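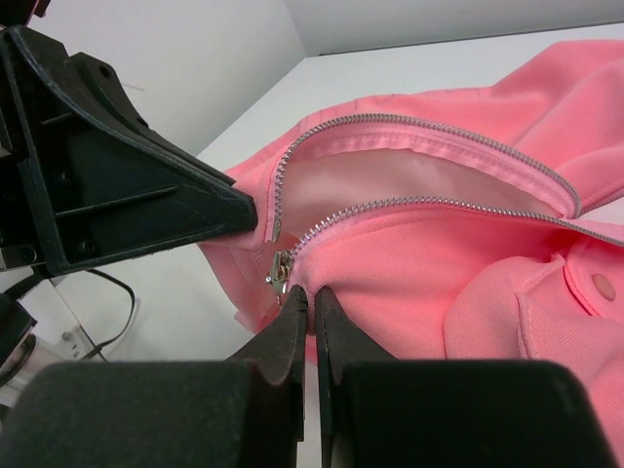

Last changed: Sunday, late evening

So the pink jacket is still here. I said I'd deal with it before the end of the month and now I've gone and given it half a day, which is silly for a thing I got for two dollars in a bag of other things, but I like it! It's the right pink. It isn't the shouting kind, and the lining is paler than the outside, so when the zipper is partway down you get this little stripe of lighter color at the neck and it looks much more expensive than it is.

The trouble is the zipper, and it has been the zipper since I brought it home from the Clustitz sale. It goes up fine for a bit and then the slider takes a bite of the fabric and that's it, you're stuck in the hallway with your elbows out. Last week I got so stuck I took it off over my head and carried my keys in my teeth. I do not recommend doing that with a hood, because the hood goes over your face first and then you're walking into the coat rack.

I started after breakfast (toast, the end of the plum jam, need more) and cleared off the white table, because I wanted to be able to see what I was doing. I never really look at a zipper. I just pull on it and get mad. The teeth on this one are little silver metal ones and they're good, honest teeth, I went along them with my thumbnail all the way up one side and all the way down the other, and I couldn't find a bent one anywhere. I was almost disappointed. A bent tooth you can fix with pliers and feel clever.

So then I thought, okay, the slider. The pull tab on it is so small! Who is that for? With gloves on I can't hold it at all. I've been meaning to tie a loop of ribbon through it for ages and I've got a drawer full of ribbon, all saved off presents, every one of them too wide. I tried folding a piece lengthwise and it went in halfway and stayed there and wouldn't come out again, and I had to get it with the tweezers. Then I couldn't find the tweezers. They were in my other hand.

Next I got out the zipper wax, the Zesten one in the yellow tin. I rubbed it up one side and down the other and wiped off the crumbs with an old sock. It smells like church. I ran the slider up and down 22 times (I was being scientific about it) and for most of those it went like butter, and then of course it grabbed again, low down, same place as always. It's where you have to hold the fabric with one hand right under the slider while the other one pulls, and if you pinch up a bit too much of the jacket, well, the slider is happy to eat it.

I sat back and had my coffee and felt very sorry for myself.

What I noticed after the coffee was the seam. There's a line of stitching that stands up a bit just inside the teeth, along the opening, and I think it's meant to keep the cloth flat and out of the way. Near the bottom, mine had gone puffy. I must have tumbled it on high at some point, or the person before me did, let's blame them. So I got the iron out, lowest heat, tea towel over the top, and pressed along that one seam very slowly with the tip. I kept lifting the towel to check on it as if it were a pancake. And it did lie down! Mostly. There's one bit that pops back up as soon as you look away.

I was going to sew that bit. I got as far as threading the needle, with a pink that matched perfectly under the lamp and looked like salmon when I took it over to the window. I do have another pink somewhere, in the cookie tin with the buttons, and the cookie tin is on top of the wardrobe, and the step stool is at the back of the closet behind the vacuum. So that was the end of the sewing.

Lunch was soup. I read two chapters of the Kirkodar book, which is getting slow, they've been on that boat forever, and I nearly fell asleep in the chair with my feet on the radiator.

In the afternoon I went back to it and tried just being gentle. You lay the jacket down on the table, you get the two edges side by side and you let them lie there without tugging, and you keep the fabric under the slider pinched small and low and pulled down a little. Then you bring the tab up, not fast. Did it four times in a row with no bite. Did it a fifth time and was thinking about dinner and it bit. So I do think a good part of the problem may be me, and that I've been zipping it like somebody running for a bus, which to be fair I usually am.

I also tried it standing up with the jacket on, in front of the mirror. Worse than on the table, better than last week. If I stick my chin up and stop breathing in, it goes all the way. I wore it to take the recycling down, hood up, feeling very pleased, and then forgot I had it on and made dinner in it and got tomato on the cuff. Cold water and dish soap, and now it's hanging over the bath and I can't tell yet.

If it starts eating itself again I'll take it to the repair counter at Yu, the one by the bus station. They put a whole new slider on my green bag last winter and it's still going strong. I'd ask for one with a bigger pull while they're at it. I'm putting 50 in the envelope just in case, though I'm sure it won't be anything like that, and whatever's left over can go toward boots. My boots are a whole other entry. The left one has started talking.

Other things from today, quickly, before I lose the pen again:

Found the missing library card, in the pocket of the jacket. I have been paying for photocopies like a fool.

The bulb in the hallway went. I don't have the right kind, I have six of the wrong kind.

The basil is alive, barely, and leaning hard toward the window. I turned it around and by dinner I swear it was already thinking about leaning back.

Must write down the jam, and thin ribbon (thin!!), and a bulb, and look for the proper pink thread while the step stool is out for the bulb. I'll do both at once and then I won't have to move the vacuum twice.

Went in just now to check on the cuff. Still wet. I think the tomato's gone but the light in there is terrible, so I'll look again in the morning.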